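Workshop notebook - February, started 4:10 p.m.
Rug and foil packs, Tiltdale job 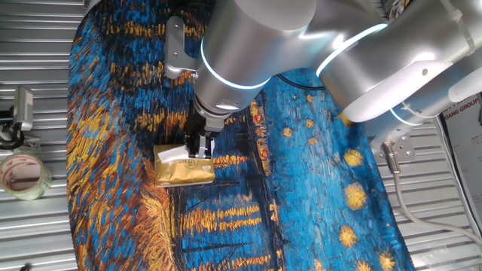 Gold pack over the swirl rug, label toward the upper left.

I have been looking forward to this rug for weeks and it is even better on the floor than it was rolled up in the hall! Deep blue, cobalt, black, then these fat streaks of golden yellow and burnt orange, all done like thick paint, very much in the manner of a Van Gogh night. It's a print, of course, but the printed strokes look so thick that I keep bending down to touch them. Danang came in, stood over it for a full minute and then asked if he could have it when we're finished. Get in line.

Background for anyone picking this notebook up cold. Tiltdale want a shop floor display for their tea, the one in the gold foil packs, and they want the packs lying on something rich and busy and not on the usual white shelf. Saeed found the rug at Arabzadeh and I had my doubts about it. Gold on a rug that already has gold in it sounded like a way to lose the product completely. I said so in the meeting and it's in the minutes, so I may as well write down here that I was wrong.

What I had missed is that the foil and the rug are two very different golds. The yellow in the rug is flat and warm and stays put wherever you stand. The foil is all wrinkles and every wrinkle catches something, so the pack jumps out at you even over the orange streaks. Over the blue and black part it practically shouts. I tried it from the door, from the stool and from down on my knees, and I could pick out the pack every time.

Spots tried so far:

Left side, the dense diagonal strokes. Best by a good margin. The blue and black give the foil something dark to sit against, and the slant of the strokes leads your eye along to it. The straight edges of the pack look very crisp against all that movement.

Lower center, the yellow and orange bands that look like lights on water. Lovely piece of the rug, my favorite part of it in fact, but the dark upright lines between the bands fight with the print on the pack. If the pack goes here it should be turned so its long side runs with the bands. Tried that too and it's better, still second place.

Near the edge. No. Looks dropped.

Notes on the packs. They are slightly puffy, which I like, it gives the foil a curve for the light to run over. The creases are another matter. Mellard sent them in one big carton with nothing between the layers and no two have come out creased the same way. I started smoothing one with the back of a spoon and stopped, because it went dull along the strokes and looked worse than before. Leave them crinkled! The crinkle is doing the work. Saeed would like them a bit fuller so the front stays rounder, and I'll ask Mellard if that can be done without changing the weight.

The white label is the one thing I'd change. It's small, it's up in the corner, and it is the only plain white spot on something that is otherwise all gold, so you look straight at it. The dark lettering is small too and gets lost among the creases. Danang thinks a cream label would calm it down. I'd go further and try a deep blue picked out of the rug, but then the label only makes sense on this display and nowhere else, and Tiltdale will say so. Make up both anyway. Cream and blue, same size, 12 of each, and put them side by side on the diagonal strokes.

Light. Overheads only today. With the lamp by the window on as well, the foil went white in patches and the color drained right out of it, very pretty for a second and no use to anyone. Overheads keep it gold. If the shop has spotlights we'll need to know where they point before anybody signs off on a position. Stadside have the store plans, so that is a question for them, and I'd like the answer before we cut anything.

Rug care, while I think of it. Shoes off, please, I mean it. The dark areas show every bit of fluff and I have been over them with the brush twice. Don't use tape on it to mark positions. I used a loop of sewing thread held down with pins and it lifts off clean. The rug is a big oval, so there's no corner to measure from, and I've been taking everything from the two ends of the long axis. Please do the same or our notes won't match.

Money, so it's written down somewhere. The rug was 263 with delivery. Danang asked about a second one for the other store and Arabzadeh quoted 400, for what I'm fairly sure is the same rug. Saeed is going to ring them and be charming. The whole display has 1,385 left in it after the rug, and that has to cover labels, the low platform and the van, so we can manage a second rug at the first price and I would really rather not at the second.

5:35 p.m. Had another go with the pack on the left side, turned a little so it cuts across the strokes, and it is terrific. I'd been lining it up with them all afternoon out of sheer tidiness. Against the grain it looks as if somebody just set it down there, and the label doesn't bother me nearly so much. Danang agrees. Saeed hasn't seen it yet and has gone home, so I've left the thread loop where it is.

To do
- Labels, cream and blue (me)
- Mellard: fuller packs? And some tissue between the layers next time
- Stadside: where do the spotlights point
- Arabzadeh: price on second rug (Saeed)
- Platform height. Danang wants it at shin level so people look down on the rug. I want to try it lower still. Cardboard mock-up first
- New head for the brush, this one is shedding on the very thing it's meant to clean
- Try a group of packs on the diagonal strokes. One alone is gorgeous but they do want to sell more than one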